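Tultedport Forums > Manipulation > Control and planning

Thread: Wiping a glossy basin, contact force and depth problems

omarchuk
Posts: 275

I have been working on a wiping skill for bathroom sinks and I would like a second opinion on the control side before I rewrite it again. The target is a plain white ceramic vanity basin, deep, rounded corners, steep walls. One arm, a hand holding a microfiber cloth, camera on the head.

Current stack:
- head camera depth, filtered and fused into a surface patch
- coverage planner that lays strokes over the patch
- Cartesian impedance at the wrist, stiff along the stroke, soft along the estimated normal
- target normal force 5 N

On a flat countertop this works fine. In the basin it goes wrong in two ways. First, the depth is full of holes and false pits wherever the ceramic reflects a light. The planner treats a false pit as real surface and pushes the cloth target down into it. Second, when a stroke runs from the floor of the basin up onto the wall, the normal swings faster than my filter follows, so the soft axis points the wrong way for part of the stroke and the force spikes.

I can fix either one alone. Slowing the filter helps the noise and makes the transition worse, and the other way around. What are people using for this?

tahsin_h
Posts: 900

How are you measuring force? Wrist sensor or joint torque estimates? The answer changes a lot. With joint torque estimates, 5 N is down in the friction noise on most arms and you are mostly regulating nothing.

omarchuk
Posts: 275

Wrist sensor, zeroed in free air before each stroke set. The noise on it is fine. The cable coming off the wrist does bias it a little depending on the arm pose.

tahsin_h
Posts: 900

OK, then stop using live depth for the normal. A basin is a rigid object with a known shape. Scan it once, fit a mesh, register the mesh at the start of the job, and take the normals from the mesh. They are smooth and they have no lag. Depth is then only for registration, where you can throw out every pixel near a highlight and still have plenty left.

I did this for trays at Drilar and the force spikes at the corners went away the same afternoon.

bohdan.p
Posts: 2538

I disagree with that for anything that has to work in more than one bathroom. Trays are all the same tray. Sinks are not. If you need a scan per sink you have built a demo.

What I would do is drop the vision normal once you are in contact. Estimate the normal from the measured force and the direction of motion. Friction tilts the force vector away from the normal, but you know which way you are moving, so you can take the friction component out. Vision gives you the first touch point and the outline. After that the cloth is your sensor.

tahsin_h
Posts: 900

The cloth is a terrible sensor. It bunches. The contact patch moves around inside the grip and your force vector goes with it. You will get a clean normal estimate for a hard ball on a stick and a mess for a wad of microfiber.

And a scan per sink takes less time than cleaning the sink.

bohdan.p
Posts: 2538

It bunches, yes. You filter at the rate the geometry changes, which at wiping speed is slow. I have run this with a folded towel on car body panels. The estimate was off by a few degrees and it did not matter, because the impedance along the normal was soft enough to take it.

tahsin_h
Posts: 900

Car panels have gentle curvature. The floor to wall radius in a basin is a few centimeters. That is where it breaks, and that is the exact place she asked about.

lcoetzee
Posts: 64

Both of you are assuming the stroke has to cross the radius. Does it? Split the basin into regions. Floor is one region, each wall is a region, the radius is its own region with strokes running along it, never across. Then the normal changes slowly in every stroke and either method works.

The cost is more lift-offs. We run it that way in the Detiria planner and total time went up a bit, but the number of aborted strokes went way down. Lift-offs are cheap. Recovering from a force abort isn't.

omarchuk
Posts: 275

I had not tried strokes along the radius. My planner picks the stroke direction from the long axis of the whole patch, so it always crosses. Segmenting by curvature first is a small change. I will try that.

On the mesh argument, I lean toward Bohdan on principle and toward Tahsin for getting this working by the end of the month.

myro_h
Posts: 31

A question about the drain. How do you handle the pop-up stopper? Ours sticks up enough that the cloth snags on it, and the wrist sensor reads that as a lateral force spike, and the whole thing stops. Also, do you check anything afterward or just count strokes as done?

omarchuk
Posts: 275

Right now the stopper is a keep-out circle in the coverage map, with a margin around it. Separate strokes go around the edge. It leaves a ring that is under-wiped and I don't have a good fix.

For checking, I compare the basin floor before and after with the highlights masked. White ceramic makes dark marks easy to find. The trouble is that the rim and the back deck also have specks on them that are outside the job, so the mask has to be limited to the bowl or the score never gets to zero.

lcoetzee
Posts: 64

For the stopper, don't stop on lateral force alone. Look at lateral over normal. If the ratio goes above what friction can explain, you have hit an edge. Back off along the stroke, raise the target a little, continue. Treat it as a bump in the path instead of a fault. With that you can shrink the keep-out margin to almost nothing.

myro_h
Posts: 31

That ratio idea makes sense. What value do you trip at?

lcoetzee
Posts: 64

Measure it. Wipe a clean flat part with your cloth and your cleaner, log the ratio, and set the trip at twice the mean. A damp cloth and a dry one are very different, so keep a value for each. Don't copy mine.

bohdan.p
Posts: 2538

Agree with all of that. I would add a time condition, a few control cycles in a row, or stick-slip will trip it for you.

omarchuk, can you post the setup? I would like to see how the hand comes in. If the forearm is low over the front rim you may be losing a lot of your wall reach to collision margin and not to the normal estimate at all.

omarchuk
Posts: 275

Head camera, same sink for both. The first one has the cloth on the front left corner and no arm in view, the second has the hand in the bowl with the cloth against the floor next to the drain.

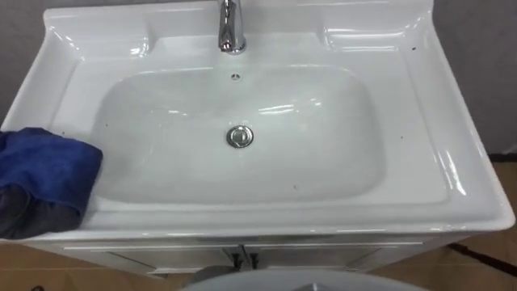
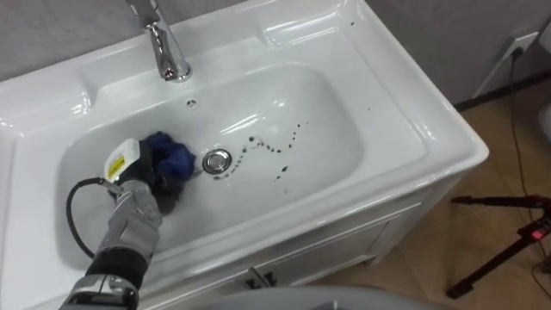
About reach. I went back through the logs after Bohdan's post and he is partly right. The planner inflates the forearm by a fixed margin, and for the front wall of the basin nearly every pose is rejected before the controller gets a say. I had been reading that as a perception problem, since the front wall is also where my depth is thinnest. Two causes in the same spot.

Results so far from segmenting by curvature:
- no force aborts on the side walls
- strokes along the radius hold the 5 N target well enough that I am leaving the gains alone
- front wall still mostly unreachable
- more lift-offs, as Lindiwe said, and the cloth shifts in the grip a bit more as a result

The last one bothers me. Every touchdown moves the cloth slightly and by the end of a set the contact patch is not where the tool frame says it is.

tahsin_h
Posts: 900

Re-estimate the tool offset between sets. Touch a known flat spot on the rim, straight down, read the height at first contact. That gives you the offset along one axis for almost no time. If you had a mesh you could do it anywhere in the bowl – I will leave that there.

bohdan.p
Posts: 2538

The rim touch is good and doesn't need a mesh.

For the front wall, replace the fixed margin with one that depends on speed. At wiping speed you can let the forearm pass a lot closer to the rim than you would on an approach move. And let the wrist roll be free in the planner. The cloth does not care about roll, or it cares very little, and that is one more degree of freedom to get the elbow up with.

lcoetzee
Posts: 64

Roll does matter if the cloth is bunched to one side of the fingers. I would allow a limited range and not leave it fully free. We had one run where the planner picked a roll that put the knuckles on the surface and the cloth facing up. Coverage map said complete.

bohdan.p
Posts: 2538

Fair. Limited range then.

myro_h
Posts: 31

Is anyone's segmentation code public? I looked at the Zúñiga toolbox and its curvature split only takes watertight meshes, so it's no use on a partial patch.

omarchuk
Posts: 275

Mine is not public yet and it is not pretty. It is region growing on normals with a curvature threshold, then a merge step for anything too small to hold one stroke. The merge step matters more than the threshold. Without it the highlights leave little islands all over the floor and the planner tries to visit each one. I will clean it up and put it in the code section when the front wall works.

One thing for anybody building the same pipeline: do the highlight masking in the color image and then carry it over to depth. I first did it on depth confidence, and the sensor reports high confidence on some of the worst pixels.

tahsin_h
Posts: 900

Same here with confidence. I threshold on saturation in color and dilate the mask by a few pixels. What are you using for exposure? If it is on auto, the before and after comparison will drift when the arm comes into view.

omarchuk
Posts: 275

Auto. I had not thought about that. Locking it now and rerunning the set.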